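Stop Giving the Trophy to the Fastest Robot

May 25, 2022

Typing this between a staff meeting and the bus, so forgive the mess. I help out with the robotics club at Estmont, have for 7 years, and I'm worn out by how we score student work. Speed, speed, speed. Stopwatch on the table. A kid spends a whole spring on something and gets judged on one number.

The Rultusmont showcase is in June. The rule sheet gives 119 points for the manipulation category and most of those are for time. Read it twice to be sure. Careful setup gets you nothing. Explaining what went wrong gets you nothing.

Our project this year is a pouring task. Cup, water bottle, white table. Parents come by and say oh, is that it? Yes. That's it. Try writing it down for a machine.

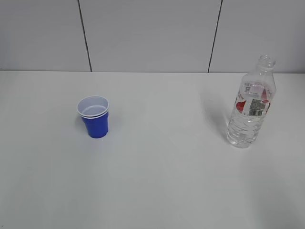 Small tasks are the hard ones

A pouring task has a hundred decisions in it. Where on the bottle do you grab. How high do you lift before you go sideways. Does the other arm hold the cup or does the cup stay put on the table. Our students argued over that last one for two meetings and I loved every minute, it was the best thinking they did all year. Zero points for it.

Two arms is more work, obviously. Twice the ways to bump into something, and both arms need to agree on where the middle is. The team from Valderrama told ours to skip it and use one arm, because one arm is faster. And they're right! Under these rules they are right, and thats my whole complaint. 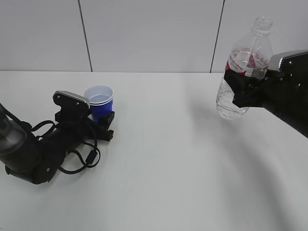 Two arms at work, cup on the left, bottle on the right.

The students keep a log they call Wetis (don't ask me, it was a vote). Every run goes in, good or bad. They're up to 716 entries. Some are one word long and the word is not printable. But you can open it anywhere and see somebody change their mind on the strength of evidence, which I was told was the point of school.

No judge will read it. There's no box for it on the form. I wrote to the organizers and suggested one, a short page, attached to the entry, worth maybe a fifth of the score. Got a polite note back saying judging time is limited. Well sure. So is mine.
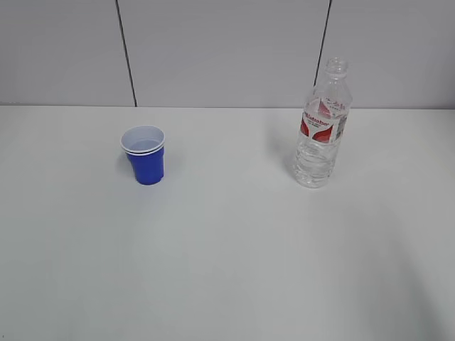

And look, I know the other side. A clock is fair. A clock doesn't care which school has the nicer poster or the more confident talker. Shy kids do fine with a clock. I take that seriously, I was a shy kid. But a clock only rewards the run that happens to be going when you start it, and it teaches them to hide the bad runs, delete them, pretend the thing always worked. I've watched it happen. A ninth grader asked me last month if she should take the failures out of the log before visitors came. Broke my heart a little.
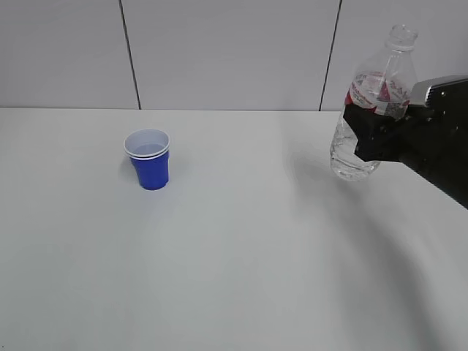 Slow is a skill and we should pay for it. Our students went over every stage of this, and the stage they fought about most was the dull part where the bottle is just hanging there. Stop a run with the bottle up off the table, leaning a bit, fingers around its middle and half over the label, cup sitting way over on the other side. Nothing to clap for. But everyone on the team can tell you why they want the grip at the middle and what they'd try if it slipped. Ask them that at the table. Two questions, a minute each, score the answers.

So keep the clock if you must, make it a third of the total. Put the log in. Put the questions in. And if Rultusmont won't do it by June then the clubs should run there own table in the hallway, and I'll bring the folding chairs. Bus is here.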